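The Trial Period

Nendness sent the arm to Ferkwood in July, on a trial contract, and Elaine Camargo was told to decide whether the shop should keep it. The service was called Zutedex. You paid by the month and got the arm, the gripper, the software and a person on the phone. The person on the phone was Solange Falcão, who had a cold.

"What are you giving it first?" Solange asked.

"Memory," said Elaine. "Old office towers. We've got 143 of them in the back."

"Open on their sides?"

"Yes."

"Good. Let it look before you let it touch."

So Elaine let it look. The arm came down over the board and stopped with its fingers near the processor, and she stood with one hand on the red button and waited.
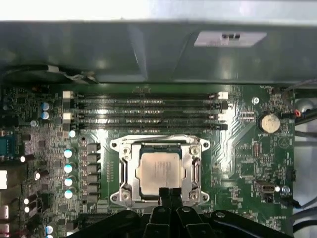

Krystyna Stępień came through from the counter with two teas and put them on the wrong bench. She had been stripping computers for Figueiredo before he sold up, and she could empty a case in four minutes while talking about something else.

"Is it thinking?" she said.

"It's finding the slots."

"I could tell it where they are."

Elaine wrote down the time. The brochure said the gripper could open a latch without marking the plastic, and she had underlined that. Marked boards sold for half the price. She pressed the key to go on, and the arm turned at the wrist and shifted across.

"It's gentle," Krystyna said after a while. She sounded put out. "I thought it would be more like a digger."
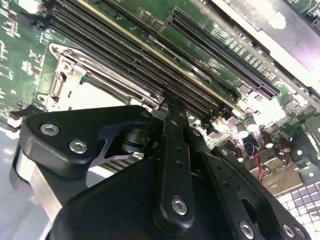

"What happens if it presses too hard?" Krystyna asked.

"The fingers feel the push and it stops, and then the screen asks one of us to decide," said Elaine.

"And do we get paid extra for deciding?"

Elaine said she would put it in the report. She had seven headings to fill in, and the one for staff comments was still blank.

At four o'clock she rang Solange again. The monthly price didn't include spare fingers, and she wanted to know what they cost. Solange said she would have to ask Luana Trindade in accounts. There was a long gap with coughing in it. Then she came back and gave a figure, and Elaine wrote it next to the price of a new van tyre, the other thing she had to buy that month.

Krystyna had pulled up a stool by then. She drank her tea and watched the arm work over the open case. 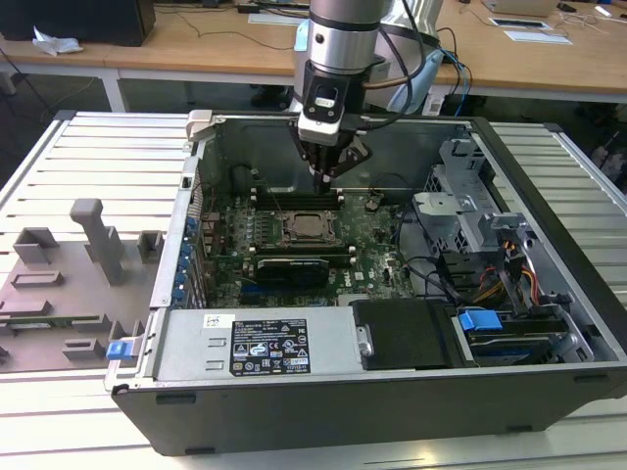 "Jucélia will ask if it's coming for my job," she said. Jucélia Bragança was her sister-in-law and asked that about most things.

"What will you tell her?"

"That it can't make tea." Krystyna looked at the list of towers pinned to the wall. "Can I have a go at setting it up tomorrow?"

Elaine found the manual under the invoices and handed it over. Then she filled in the heading for staff comments, saved the report, and went to lock the front door.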